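Section 6. Setting the humidity threshold

The Nokach bathroom fan comes with its sensor set by the factory. Don't trust that setting. It suits a room of average size in an average climate, and I have yet to work in one.

1. Turn the fan off at the breaker. The wall switch is not enough.

2. Pull the grille straight down and let it hang on its two springs.

3. Find the dial marked RH. Turn it fully left, then a quarter turn back.

4. Refit the grille, restore power and wait 40 minutes with the shower off and the door closed.

Note: The carton says the sensor "learns" your habits. I have seen little sign of that. Plan on doing this step again when the heating season starts in October.
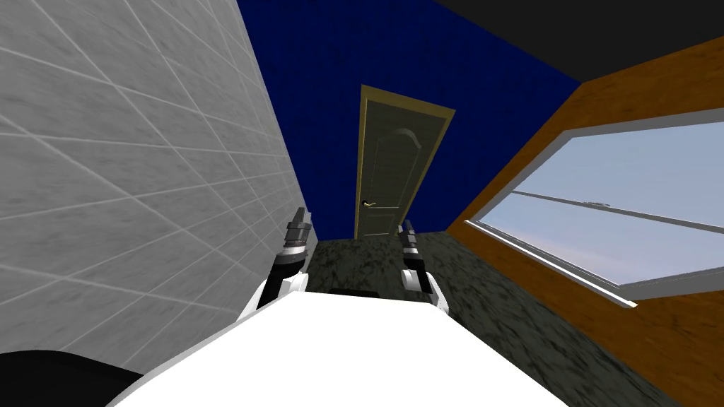
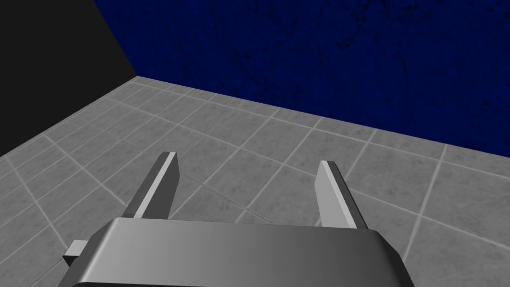

5. If the fan is still running after the wait, turn the dial a hair to the right and wait again. Small moves only. Sorcha Rennie's original instructions called for half turns, and that overshoots every time.

6. Run a hot shower for a few minutes. The fan should start by itself. If it doesn't, go back to step 3 before you call anyone and pay for a visit.

Caution: Do not tape over the sensor slot to quiet the fan. The motor will stop, and the damp will stay.

Long duct runs are a separate problem. The sales sheet claims 129 cubic feet per minute, presumably measured with no duct attached. Expect less, and see Section 7 before you blame the dial.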